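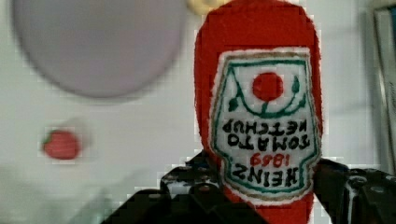
Fredy's question was whether any of the current arms could be trusted with putting things away after a meal, and my answer is still no for an ordinary household, with a qualified yes for a narrow set of objects. The usual objection is payload. I think payload is the least of it. Most of what lives on a kitchen table is well under the 900 g I would set as a ceiling for a first domestic unit. Contact is harder. A fabric ketchup bottle with a stitched label, held upside down between two hard fingers, is a forgiving thing to clamp, as the cloth gives a little on both sides. A glass bottle with oil on its neck does not, and the same closing force that suits one may drop the other.

On 2021-03-04, Fredy Guzmán wrote:

> I keep being told that clearing a table is solved because the
> Plumar people can do pick and place all day. At Brillbridge we
> have had pick and place on the packing line for 20 years and I
> would not let it near my sink. What is the difference between
> a bin of identical castings and a worktop, in terms a buyer
> would understand? And would a household machine need a person
> in the room?
>
> Fredy

The difference is that the castings arrive in a fixture and the worktop does not. On your line the part is where the drawing says it is. On a table, the colander may be under the thing you want, and the place you want to put it may be taken by a cup.

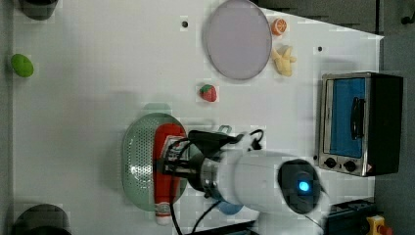 So the cost moves from the arm to everything before the arm. I would split a chore into finding the object, choosing where to hold it, and letting go of it somewhere sensible. Sales material tends to cover the second. The third gets very little attention, and it is where I would expect a buyer to be disappointed. A bottle released two centimetres too high falls over, and one released too low is pushed into the surface.

Rocío raised the matter of wrist clearance in November and I don't think we answered her. With a two-finger gripper the approach matters as much as the grip. If the forearm has to pass low over mugs and bowls to reach the target, the planner must know their height as well as their outline.
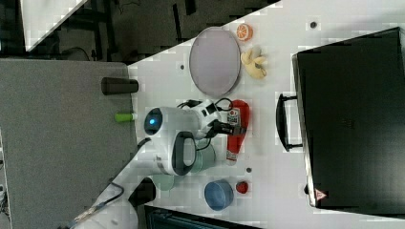 Gripper closed on the bottle, with a light green mug partly hidden under the arm.

An overhead view is good for outlines and poor for height, so I would want a second view at the wrist for any purchase meant for real crockery. Skilmont quote for one as an option. It should be in the base price.

As for acceptance, I would propose a dull test. Put a bottle in a colander, leave a few bowls and some fruit close by, and ask for the bottle to be stood up on a plate and then laid back down. Change the layout, repeat, and log every case where a person had to step in.
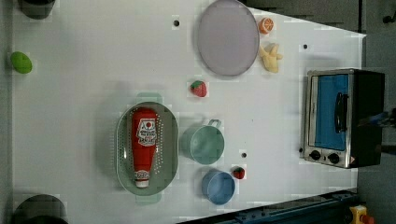
Laying an object back down lengthwise is worth including, because a long item in an oval dish only fits one way round and the wrist angle has to be right at release. I would call three interventions in 20 runs a fail for a home and a pass for a supervised bench. Angeliki may want it stricter for the bench too – her objection to the Palomino figures was that resets were not counted as interventions, and I agree with her.

To your last point, yes, a person in the room, with the stop button in reach. I would not budget for anything else within the next six years.

If anyone has release-height data for soft objects, please send it to the list and not to me directly.

Lilla Kocsis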